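Host Plant Preference and Larval Development in a Captive Population of the Lime Butterfly (Papilio demoleus)
Student project report. Jintana Chantharasri and Montri Chaiyaporn, Predstead College, 22 May 2018 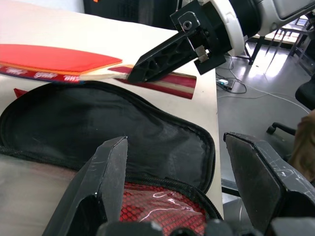

The lime butterfly is a common swallowtail whose caterpillars feed on the leaves of citrus and a few related plants. It is often found in gardens and can be a nuisance to growers of young lime trees, which may lose most of their new leaves to a single brood. The purpose of this project was to find out whether newly hatched caterpillars show a preference between the citrus plants available to us, and whether the plant on which they are reared affects the time taken to reach the pupal stage. The fully grown caterpillar is green with brownish bands. When disturbed it pushes out a forked, fleshy organ from behind the head, known as the osmeterium, and gives off a strong smell. The pupa is held to its support by the tail and by a girdle of silk. Readers who have not handled a swallowtail pupa may picture the outline of a table tennis paddle, a blade narrowing into a flared handle, although the likeness is a loose one and applies only when the pupa is seen from the back with the tail pointing down. The comparison proved useful when we explained our recording sheet to younger pupils.

Study site and materials
Eggs were collected in the walled garden at Predstead and from potted trees at the Garrido nursery, whose owners kindly agreed not to spray during the collecting period. Three host plants were used: key lime, pomelo and curry leaf. All plants were kept under the same shade netting and watered each morning. No leaf was used if it showed signs of disease or earlier feeding.

Method
A total of 200 eggs were placed singly in ventilated boxes lined with damp paper. On hatching, each caterpillar was offered one leaf disc from each host plant, set at equal distances from the centre of the box. The first disc on which feeding was seen was recorded as the choice. Each caterpillar was afterwards assigned to one host plant by drawing lots, and was reared on that plant alone until it pupated or died. Boxes were checked twice daily, cleaned every morning and moved to a different position on the shelf every 5 days, so that no group remained nearest the window.

Room temperature was read at each check. Humidity was not controlled, and we regard this as the main weakness of the method.

Results
Most caterpillars chose key lime first. Pomelo was the second choice, and curry leaf was seldom taken while the other two were present. Caterpillars assigned to curry leaf did feed on it, but a number left the leaf and wandered for some hours before beginning.

The fastest caterpillars pupated 13 days after hatching, and all of these had been reared on key lime. Development on pomelo was slightly slower. On curry leaf it was slower still, and the pupae appeared smaller, although we did not weigh them and cannot give figures. Deaths were most frequent in the first instar on all three plants. Several caterpillars were lost during one wet week when mould formed in the boxes.

In all, 546 separate observations were entered in the project notebook. Entries in two different hands were compared at the end of the work, and any on which we disagreed about the instar were left out of the results.

Discussion
The preference for key lime may reflect the softness of the young leaves as well as their chemistry. Our pomelo leaves were older and noticeably thicker, and a fair test would require leaves of the same age from all three plants. The eggs were also collected from lime trees in most cases. It is possible that the plant on which the egg was laid has some influence on the first choice, and we had too few eggs from pomelo to examine this.

Further work
It is proposed to repeat the choice test in October using only leaves that have opened within the previous week. Pupae will be weighed on the second day, and a simple humidity gauge will be placed on each shelf.

Acknowledgements
We thank the Garrido nursery for access to its trees, and the science department for the loan of rearing boxes and a hand lens.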